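Randomisation in blocks when one site recruits slowly
Posted in Trial design and statistics

Nithin Shenoy
20/12/2024

We are setting up a two-arm, parallel-group study of a dietary supplement against placebo in adults with mild iron deficiency. The target is 101 participants across 7 sites. Randomisation is stratified by site with a fixed block size of 10. Six of the sites should fill without trouble. The last one, Niltemau, is a small rural clinic and its own forecast is 13 participants at most.

My concern is the incomplete block. If Niltemau stops at 13 it will have one full block and three people from the next, and those three could all be on the same arm. The protocol (section on allocation) says nothing about incomplete blocks. The sponsor's reviewer has asked for a justification of the block size before the August amendment is closed out.

Two points I would like views on:
Should the block size be reduced for all sites, or only for the small one?
Is there a case for dropping site as a stratification factor and using minimisation instead?

The allocation list is generated in Zesar, which accepts fixed or variable blocks but does not do minimisation. Participants and assessors are blinded. The pharmacist at each site is not.

Usha Kurian

Smaller blocks. We use 4 and it has never been a problem.

Liesbeth Wuyts

Fixed blocks of 4 are easy to predict if anyone at the site knows the allocations, and you have said the pharmacist does. Once two people on the same arm have been allocated at the start of a block, the last two are known for certain. In a fully blinded team this matters less, but with an unblinded pharmacist in a small clinic I would not rely on it.

The usual approach is variable block sizes, chosen at random from a short list such as 4 and 6, with the sizes left out of the protocol and kept in a restricted document held by the statistician. The protocol then says only that permuted blocks of varying size were used. Reviewers generally accept that wording, and the current value of 10 should come out of the protocol at the same amendment.

On the incomplete block: with a block of 10 the worst imbalance at any point is five, halfway through. With a largest block of 6 it is three. At Niltemau that means the two arms could end up differing by three people. That is tolerable for a site contributing so few, and it has very little effect on the overall comparison. Apply the same scheme to all sites. A separate rule for one site is awkward to defend and easy to get wrong when the list is built.

I would not move to minimisation for this. You would need another system, a validation record for it and a random element to keep it unpredictable. If the analysis model includes site, remember that a site with very few people may have to be pooled with another, and the pooling rule should be written down before unblinding.

Check also whether Zesar lets you set the seed. If it does, store the seed with the restricted document so the list can be reproduced at audit.

Qiuyue Bai

Agree with the above on variable blocks. One practical addition. Whoever tests the list should do it with a dummy seed, and the live list should be generated afterwards by someone outside the study team. At Fernandes we had a test list loaded as the live one and had to file a deviation for every participant allocated from it.

I do not know about the amendment question. Some ethics committees treat a change of block size as substantial and some do not, so ask yours before submitting.

Nithin Shenoy

Thank you. We will go with 4 and 6 at all sites, and move the details to a restricted appendix. Zesar does store the seed. I will raise the pooling rule with the analysis group at Vullwood.

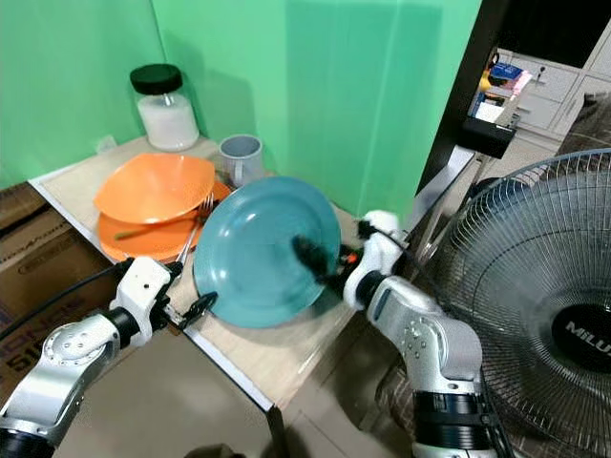 Teal plate held on edge by a gripper, orange dishes behind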